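Talleron Community > Desk Phones and PBX > Hunt Groups and Queues
Thread: Ring group skips one extension after transfer back to queue

pbx_hollis
We run a Talleron hosted PBX with 31 extensions. The front desk ring group is simultaneous ring, five members, 15 second timeout, then overflow to a second group. Direct calls ring all five phones. If someone answers and does a blind transfer back to the group number, extension 107 does not ring. The other four do.

Extension 107 shows registered. Do Not Disturb is off on the phone and in the portal. Call waiting is enabled. Firmware is the same on all five sets. I have rebooted the phone and deleted and re-added the group member. No change.

Has anyone seen this on transferred calls only?

s_zak
Is 107 the one doing the transfer? Most groups exclude the transferring party for the duration of that call. It would look exactly like what you describe.

pbx_hollis
No. I tested with 107 idle and a different extension transferring. 107 still stays silent. The portal call log lists four legs for the transferred call and five for the direct call.

corded_only
Four legs in the log means the server never sent the INVITE, so you can stop looking at the phone. Check the selective call acceptance list on that user. A blind transfer can present the transferring extension as caller ID, and if the list is set to Allow with outside numbers only, an internal caller gets filtered.

raffaele.leone
I disagree with ruling out the phone. On the Talleron platform a leg that gets an immediate 486 is sometimes left out of the portal log. It only shows up in the detailed trace. If the phone has a second line key set to reject internal calls you would see the same four entries.

corded_only
That was fixed in the May release. Rejected legs are logged now with a zero duration.

raffaele.leone
It was fixed for sequential groups. Simultaneous groups still drop them. I can reproduce it on our system today. Pull the trace before changing anything.

pbx_hollis
How do I get the detailed trace? I have the site admin role, not reseller.

raffaele.leone
Site admin can do it. Portal, Diagnostics, Signaling, then pick the group number and start capture. It stops by itself after 50 calls. Place one direct call and one transferred call, stop the capture, and filter on 107. You want to know whether there is an INVITE to 107 on the second call and what came back.

t_sliwinski
Separate question for the OP. Is the group set to present the original caller or the transferring party? It is under Group, Identity. We leave ours on original caller. It makes the acceptance lists behave the way people expect, and missed call entries are usable.

The downside is that the person answering cannot tell that the call has already been through a colleague. We add a prefix to the display name to get around that. Keep it short or the number is pushed off the screen on the smaller sets.

s_zak
The prefix does not survive overflow to a second group, at least for us. The second group applies its own prefix or none.

t_sliwinski
Correct. You have to set it on both groups.

pbx_hollis
Trace done. Direct call: INVITE to 107, 180 Ringing, CANCEL after another phone answered. Transferred call: no INVITE to 107 at all. So the server is holding it back.

Identity on the group is set to transferring party. I did not set that. The previous admin did, or it is the default.

I also opened the acceptance list for 107. There is one rule, enabled, named Gajewski. Action is Allow, match is external numbers, schedule is always. None of the other four users has any rules.

corded_only
There it is. With one Allow rule active, anything that does not match is refused. Internal caller ID does not match external, so the server drops the leg before signaling.

raffaele.leone
Agreed, the phone is not involved. I would still not rely on the portal log for simultaneous groups.

pbx_hollis
Disabled the rule. All five phones ring on the transferred call. I left Identity alone for now so I could confirm one change at a time.

What I do not follow is why internal direct dial to 107 worked with that rule on. I called it from my desk several times.

s_zak
Direct extension dialing skips acceptance lists unless "Apply to intra-site calls" is ticked. Calls delivered through a group are evaluated regardless of the box. It is in the admin guide, under group policy and not under the list itself. 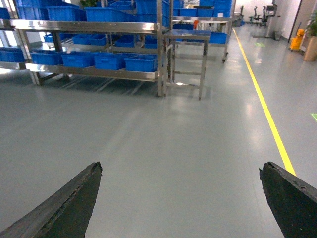 Category: Hunt Groups and Queues
Status: Solved

aniela_w
Adding to this for anyone who finds it in search. Before deleting a rule like that, check whether it is tied to a schedule or to a simultaneous ring entry. On our site a similar Allow rule was the only thing keeping group calls off a user's cell after hours. Removing it sent every overflow call to the cell. Disable, test, wait a full day, then delete.

corded_only
A day is excessive for a five-member group. Test once inside business hours and once with the night schedule forced on. That covers it.

aniela_w
It covers the schedules you know exist. We had a holiday one.

pbx_hollis
The rule is disabled and not deleted. There is no cell on 107 and only the one night schedule. I will change Identity to original caller next and post if anything else moves.

t_sliwinski
When you change Identity, the setting applies to new calls only. Calls already parked or waiting in the group keep the old value until they clear.

pbx_hollis
Changed it. Re-enabled the rule as a test and placed an outside call, then transferred it to the group. 107 rings. Rule is disabled again. An internal call transferred to the group with the rule on still skips 107, as expected.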